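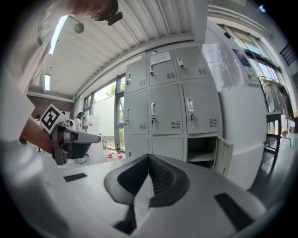

It rings under the ground, she told me, and it only rings when somebody in Grelden is about to come into money.

I said that was a new one. The usual bell under the usual wood rings for a death or a shipwreck, and Grelden is too far inland for the second. She said I could laugh, but her neighbour had heard it in February and had then been left a caravan.

"Was the neighbour expecting the caravan?"

"Not so soon."

So that was a death after all, I pointed out, but she had already gone to find her boots.

We took the 203 from Wimeslow on the Sunday. It is a bus that visits every housing estate in the county before it will consider going anywhere else, and she used the time to tell me the rest. The bell had been cast in 977. The monks had buried it in Stamaswood when they heard raiders were coming, and then the raiders had come, and that was that for the monks. I asked how anyone knew it was 977. She said it was on the sign.

It was on the sign. The sign was green and gold and had been put up by the Cabrera, the pub across the road from the wood, and underneath the date it gave the hours when food was served. I asked the man behind the bar where the date had come from. He said it had always been 977. I asked how long the sign had been there, and he said since they'd had the kitchen done.

She ordered the pie. I had soup, which cost nearly as much and came with a small bell on the side of the tray, in case we had missed the point.

"You're enjoying this," she said.

"I'm not."

"You've got the face on."

I do have a face, apparently. I had it at her cousin's wedding when the dowser found water in a field with a stream in it. I had it for the whole of the healing weekend, and that was £13 extra for the towels. She has known me since school and she still brings me along to these things, and I have never worked out whether I'm there to be converted or to carry the flask.

The wood was smaller than I'd expected. There was a path with bark laid on it, and a bench, and after the bench a hollow full of brambles where you were supposed to stand. A couple were there already with a thermos, standing with their heads on one side. We stood near them and put our heads on one side too. The light was going. Somewhere behind us a lorry went down through its gears on the Wimeslow road.

"You have to stop thinking," she whispered.

"I have stopped."

"I can hear you thinking."

I said that if she could hear that then she had better ears than the couple with the thermos, and the woman turned and gave me a look that would have stopped a bell.

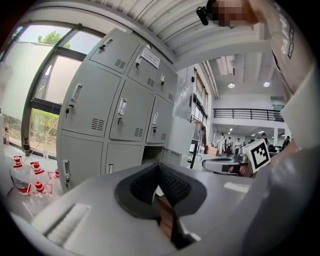 Belief is mostly a matter of being told beforehand what to listen for. I have held this view for years and I held it in that hollow with my feet going numb. Give people a knock in a pipe and say nothing, and they ring a plumber. Give them the same knock and a date, and they bring a flask. It's like dark lettering on a grey T-shirt when the person wearing it is leaning over you: you can't read a word of it, but let somebody say it's the name of a band and you'll swear you made out the drummer. I was getting all this into good order, meaning to say it on the bus, when something under the brambles went *dunn*.

The man with the thermos said, "There."

It was low and short, and I felt it in my heels before I heard it. She took hold of my sleeve. I waited for it to come again and it did, a bit fainter, and then the lorries and the rooks closed over it.

"A drain," I said.

"There isn't a drain."

"There's a pub across the road with a new kitchen. There's a drain."

The couple were hugging. She didn't hug me. She let go of the sleeve and smoothed it down and said that we might as well get the ten past.

I looked for the drain. I told her I'd dropped a glove, and I went down the side of the hollow with the torch on my phone and found a good deal of bramble, a crisp packet, and a flat stone that rocked when I trod on it. I rocked it several times. It made a clack. I rocked it harder, and it made a louder clack. If you were a long way off and wanted very much to be left a caravan, I suppose you might have called it a bell.

"Find it?" she said, when I came back up.

"Find what?"

"Your glove."

I was wearing both gloves. She looked at them and then looked politely at the road.

The 203 was late. We sat in the shelter opposite the Cabrera, where they had switched on a gold lamp over the sign, and she ate the mint that had come with the bill. I explained about drains. I explained how sound carries through wet clay, of which I know very little, and she nodded in the right places. She asked whether I had any old relatives. I said an uncle, whom I hadn't spoken to in years, and who in any case had nothing but a boat that didn't float.

"Well, then," she said.

I rang him on the Monday, just to see how he was. He was very well. He wanted to know who had died.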